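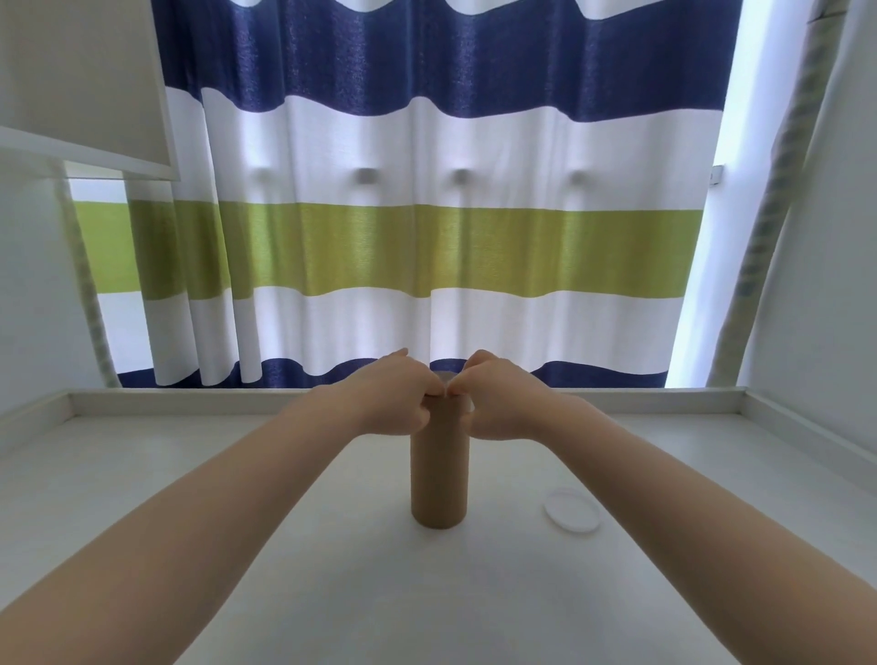

What does the Uvon tool produce from a recording?

Each recording becomes a list of time segments. A segment has a start, an end, a label for what the left hand is doing, a label for what the right hand is doing, and the name of the object being handled.

Uvon Segment Labeler: README and Data Card

Status: maintained
Contact: Hạnh Hầu, Perception Software, Groro
Last revised: Sunday, September 30, 2018

Purpose

Uvon was written to prepare first-person recordings of household handling tasks for use by the Tôn motion planner. Tôn does not read video. It reads the segment lists described in this document, and it expects them to follow the label rules without exception. Groro maintains both packages and releases them together.

Contents of this release

The release contains 87 recordings of tasks carried out on tabletops, with one segment list for each. The tasks involve small containers and their lids: opening, closing, setting down, turning and passing from hand to hand. All recordings were made at the Flonport site. Segment lists are stored as plain text, one segment per line, with fields separated by tabs.

Label rules

Hands are labeled separately. When both hands hold one object, the object name appears once and each hand receives its own label. The labels in use are reach, hold, move, turn, press, release and idle.

A lid is a separate object from its container whenever the two are apart. A lid resting on the table keeps its own entry in the object file, even if no hand touches it during the recording. Earlier versions merged the two – this caused Tôn to plan a grasp on a lid that was somewhere else.

A hold begins at the first instant of contact that the labeler can confirm. If fingers hide the point of contact, the segment is marked "uncertain" and the start time is left to the reviewer. Labelers should not guess.

Running the tool

Place the recordings in the input folder and run the command "uvon segment". The tool proposes segment boundaries from hand motion and writes a draft list. A labeler then corrects the draft in the review window. Run "uvon check" before submitting. The check rejects overlapping segments for the same hand, unknown labels, and objects missing from the object file.

Review

Every list is read by 2 reviewers working apart. Disagreements are settled by the maintainer and noted in the change log. Lists with more than 3 unresolved "uncertain" marks are withheld from release.

Known limits

Draft boundaries are poor when both hands are still and close together, as the hand tracker may swap left and right. Open rims partly hidden by fingers are sometimes reported as closed. Segments shorter than 100 milliseconds are dropped from the draft and must be added by hand.

Changes to the label set should be requested in writing from the contact named above.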